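Posted in September
by the night-shift tester
3 comments | 14 shares

Saturday, late. I should be asleep and instead I'm writing about a drawer.

The drawer task failed again. I want to get this down before Monday's meeting turns it into something nicer, the way meetings do. By then it will be "an edge case" and there will be a slide with a green arrow on it.

The task is dull. Two arms, one small black cabinet on a counter, one can. Open the drawer, deal with the can, close the drawer, get both hands out of the way. We have been running it in the simulator all week on the new Pikora controller, which the people at Jevano sold us as a cure for exactly this kind of job. We queued 200 runs this afternoon. I went to get a sandwich. When I came back the dashboard said every run had finished, and I have learned not to like that word.

Finished means the clock ran out or the program said it was done. It doesn't mean the drawer is shut. I opened the log of one run I didn't trust and stepped through it slowly. The close command goes out. The controller reports the drawer closed. The drawer, in the same simulator, on the same step, is still open. The joint reading says so plainly. The two numbers sit in the same file, one column apart, and the software picked the one it preferred.

What bothers me more is the next step. Since the program believes the drawer is shut, it drops the drawer from the list of things to stay clear of. The arm is then free to plan a path straight through the place where the drawer is. In the simulator you get a bit of jitter and a contact warning in yellow text. On a real bench you get a bent rail, or somebody's fingers, if somebody has reached in to fix what the screen says isn't broken.

I wrote to Jevano support at 2 in the afternoon. The answer came quickly, I'll give them that. They asked if I had the latest version. I did. They asked if I had tried restarting the session. I had. Then they sent a paragraph about how simulated contact is never perfect and results on hardware may be better. May be. I've been doing this long enough to notice that simulation is very realistic when the numbers are good and only a rough guide when they're bad.

I don't think this is a contact problem anyway. My guess is that the status gets set when the command is sent and never checked against the joint. It's a guess. I can't see inside their code, and they've made it clear I'm not going to. But I tried blocking the drawer on purpose, locking the joint so it could not move at all, and the controller still told me it had closed. I ran it again to be fair. Same thing. I don't know how to read that kindly.

The other half of the trouble is ours. Our own scoring script takes the controller's word for it. I wrote part of that script, so I can't be too grand about this. It would have taken one more line to read the joint. I put that line in tonight and I'm rerunning the whole batch with it. I have no idea what the real success rate is and I'm not looking forward to it, because last month's number went into the brochure for the Jernville trial.

And that is the part I keep chewing on. Jernville wants the arms working beside people. The big plan from the Bañez office has them in every kitchen by 2037 — their date, printed in bold on the front page. Fine. I'd like them to know whether a drawer is open first.

For Monday: ask for the trial to be held until the closed signal comes from the joint. Ask for a hard stop when the two readings disagree. Ask who signed off on the brochure number. I expect to get the first, argue over the second, and hear nothing on the third.

Rerun is still going. The fan in this machine sounds like a hair dryer. Leaving it on overnight and going to bed.
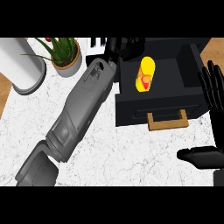

Bañez office reader: We had the same fault with a cabinet door last spring, and support gave us the same line about contact. Check your open signal too. Ours was set on send as well, and it took us weeks to find because the door usually did open. I'd hold the trial.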